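Imprimir esta página | Enviar por correo electrónico

Octubre
Apuntes de Urmila Rawat

Economía del directo, tema 4: el espectáculo en sala pequeña y su público fiel

Estos apuntes sustituyen a los del curso pasado, que tenían dos páginas repetidas y una tercera que pertenecía a otra asignatura. Quien los haya fotocopiado ya puede usarlos para envolver algo. El tema entra entero en la prueba, incluida la parte de los aforos, que todo el mundo se salta porque lleva números.

1. De qué hablamos cuando decimos "grupo residente"

Un grupo residente es una formación musical que actúa de manera regular en la misma sala, con un repertorio que cambia poco y un público que cambia menos todavía. La gira busca público donde lo hay; la residencia espera a que el público venga, y le pide que vuelva la semana siguiente a ver casi lo mismo.

Ese "casi" es el objeto de este tema. ¿Por qué alguien paga por decimoquinta vez una función cuyo orden de canciones puede recitar dormido? La respuesta perezosa es "por fanatismo", palabra que ahorra mucho trabajo al que la usa. La respuesta que espero leer en vuestros exámenes distingue entre tres cosas: lo que se repite, lo que varía y lo que el público cree que varía. Las tres se venden en la misma taquilla y al mismo precio.

Trabajaremos con un caso: Flurero, grupo de pop coral que actúa en la sala Mathur. Son veinte integrantes (en la bibliografía los veréis escritos como 20, a veces con una foto en la que salen diecisiete), repartidos en dos equipos que se alternan. La productora se llama Rornum. Lo digo ahora porque en los trabajos del año pasado Rornum apareció como cantante, como ciudad y, en un caso memorable, como técnica vocal.

2. El aforo y sus consecuencias

La sala Mathur tiene 844 localidades. Es un número incómodo: demasiado grande para que el público se sienta elegido y demasiado pequeño para que la taquilla pague, por sí sola, a veinte personas, la orquesta grabada, las luces y al señor de las luces. Una sala de 2.000 butacas resolvería el segundo problema y agravaría el primero. Rornum lo estudió y se quedó donde estaba.

De aquí salen tres decisiones que conviene saber explicar:

a) La entrada no se vende por orden de llegada, se sortea. El sorteo tiene mala fama entre quienes lo pierden y excelente fama entre quienes lo ganan, de modo que las encuestas de satisfacción hechas a la salida de la función dan siempre resultados magníficos. Apuntad esto como ejemplo de sesgo de selección, que también es materia de la asignatura de métodos, donde fingiréis sorpresa.

b) La colocación en la sala se decide por separado. Uno puede tener entrada y terminar detrás de la columna. La columna de la Mathur tiene su propia sección en los foros de seguidores y, según Aarti Tyagi, que hizo allí su trabajo de campo, hay asistentes veteranos que la prefieren, por motivos que ella recoge con paciencia en su capítulo tercero.

c) La función se retransmite. Quien pierde el sorteo compra el acceso en línea, más barato, y ve el escenario mucho mejor que el de la columna.

La retransmisión más seguida de la temporada que analizamos reunió a 2.647 espectadores conectados. Comparad la cifra con el aforo y haced la división antes de venir a clase. Después preguntaos cuál de los dos públicos es el principal y cuál es el decorado del otro. El público de la sala grita, agita luces y responde a los cánticos; el público de casa paga, entre otras cosas, por oírlo. Nadie cobra por gritar, asunto al que volveremos en el tema 6.

3. El repertorio prestado

Flurero empezó cantando versiones. Rornum adquirió los derechos de un espectáculo ajeno, encargó nuevas letras y conservó melodías, coreografías y hasta el momento en que la última fila se adelanta y casi siempre alguien choca con alguien.

La adaptación de letras plantea dificultades que en el aula se suelen despachar con la frase "se pierde algo en la traducción". No quiero ver esa frase. Quiero que digáis qué se pierde. Por ejemplo:

- El número de sílabas. La melodía ya está escrita y no va a ensancharse para que quepa "agradecimiento". El adaptador busca "gracias", y si tampoco cabe, busca otro sentimiento.

- El acento. En español, una sílaba tónica en parte débil del compás suena a error de megafonía. Hay un estribillo de Flurero que desplaza el acento de "mañana" a la primera sílaba; los seguidores lo pronuncian ya así fuera de la sala, y no soy yo quien va a corregirlos.

- Las estaciones. Muchas canciones de graduación dependen de que el curso acabe en primavera y de que haya cierto árbol en flor. Trasplantadas a otro calendario, las alumnas se despiden en pleno trimestre bajo un árbol que no existe. El público acepta el árbol sin dificultad. Lo que discute es el trimestre.

- El pronombre. La canción original puede estar cantada por un "yo" de género ambiguo. El castellano obliga a decidirse en cuanto aparece un adjetivo, y la adaptadora competente se pasa la tarde cazando adjetivos terminados en "-e".

Lectura obligatoria de este apartado: el capítulo de Tyagi sobre la adaptación. El capítulo siguiente, sobre los derechos, es optativo, pero quien aspire a trabajar en esto debería leerlo con un lápiz y una bebida caliente.

4. La función, por dentro

El esquema es casi inmutable. Obertura grabada, cuatro canciones de conjunto sin pausa, presentación de las integrantes, bloque de unidades (dúos, tríos, un solo), segunda tanda de conjunto, falso final, bises, final verdadero, y después el final verdadero de verdad, que consiste en despedir al público en la puerta.

La presentación de las integrantes merece atención. Cada una responde a una pregunta del día, siempre trivial: qué has desayunado, qué harías si te perdieras en el bosque, cuál es tu verdura. Dura más que cualquier canción y es lo primero que se comenta después. Se trata del único tramo que cambia por completo de una función a otra, y el que menos cuesta producir. Una productora con sentido del presupuesto habría llegado a la misma conclusión sin leer sociología; Rornum llegó, por lo visto, el día en que falló el sonido y hubo que rellenar once minutos con verduras.

El bloque de unidades cumple otra función, menos lucida. Permite que dieciséis personas se cambien de ropa mientras las demás cantan. Cuando un crítico elogia "la intimidad del dueto central", está elogiando una cremallera ajena. No digo que se equivoque; el dueto es bueno. Pero la estructura de un espectáculo se entiende mejor con el plano de los camerinos en la mano, y el de la Mathur tiene uno solo, con un pasillo en el que no se cruzan dos personas con falda de vuelo.

Los bises se piden con un cántico dirigido por un espectador, siempre del público y siempre distinto, aunque el puesto se negocia en la cola con una seriedad que ya querrían muchos consejos de administración. Si el cántico fuera flojo, la función terminaría ahí, en teoría. No consta que haya ocurrido.

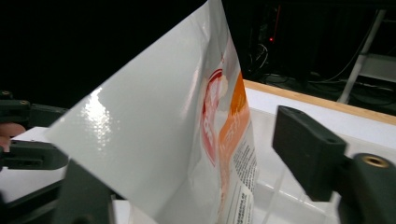

5. Ingresos que no son la entrada

Llegamos a la parte en la que la canción deja de ser el producto y pasa a ser el pretexto, dicho sin escándalo. Los ingresos de una residencia se reparten en cinco partidas: taquilla, retransmisión, fotografías, artículos de recuerdo y actos de firma. En el caso de Flurero la taquilla no es la primera. Tampoco la segunda.

Las fotografías se venden en sobre cerrado, sin elegir integrante. Este detalle, que parece una descortesía con el cliente, sostiene el negocio: genera duplicados, los duplicados generan intercambio, y el intercambio llena el vestíbulo una hora antes de la función, cuando el bar está abierto. El bar es de la sala, por cierto, y el contrato entre Mathur y Rornum le dedica más cláusulas que al escenario.

Los actos de firma funcionan por boleto, y el boleto viene con el disco. De ahí que haya quien compre muchos discos y se lleve uno. Los demás quedan en una caja junto a la salida, donde cualquiera puede cogerlos. Discutid en grupo si esto es difusión cultural. El año pasado el debate duró hasta que alguien preguntó si las cajas seguían allí.

Por último está la votación anual, que ordena a las integrantes y decide quién canta en el siguiente sencillo. La votación tiene defensores (da voz al público) y detractores (la voz se compra con el disco). Ambos tienen razón y ambos votan. La sala Buseck, que acoge al grupo rival, probó un año a suprimirla y la restituyó al siguiente con un comunicado que recomiendo leer en voz alta.

6. La graduación

Cuando una integrante deja el grupo no se despide, se gradúa. El término evita palabras como "contrato" o "cansancio" y permite vender una función especial. Desde el punto de vista económico es el acto más rentable del calendario y solo puede celebrarse una vez por persona, aunque ha habido dos regresos y, por tanto, dos segundas graduaciones, ambas agotadas.

Desde el punto de vista artístico, la graduación obliga a repartir de nuevo las posiciones. La plaza central es la que todos miran, pero la que cuesta sustituir es la de la tercera fila por la izquierda, que sirve de referencia a media coreografía y que suele ocupar la misma persona durante años sin que figure en ningún cartel. Tyagi la llama "posición bisagra". El término puede caer en el examen.

Ejercicios para la próxima sesión

1. Con los datos del apartado 2, calculad qué proporción del público total de aquella función estaba en la sala, suponiendo que se llenó. Una cifra y dos líneas de comentario. Dos.

2. Adaptad al castellano la estrofa repartida en clase sin alterar el número de sílabas. Se admite cambiar el árbol.

3. Dibujad el recorrido de una integrante desde la cuarta canción hasta su entrada en el bloque de unidades, con el plano de camerinos que está en la carpeta del curso. Los trabajos en los que atraviese una pared se devolverán.

4. Optativo: redactad una pregunta del día. Las verduras están agotadas.

Los ejercicios se entregan en papel, grapados, en el casillero de la segunda planta, antes de las 14:00. El casillero de la primera es de Fagot.

Imprimir | Enviar a un compañero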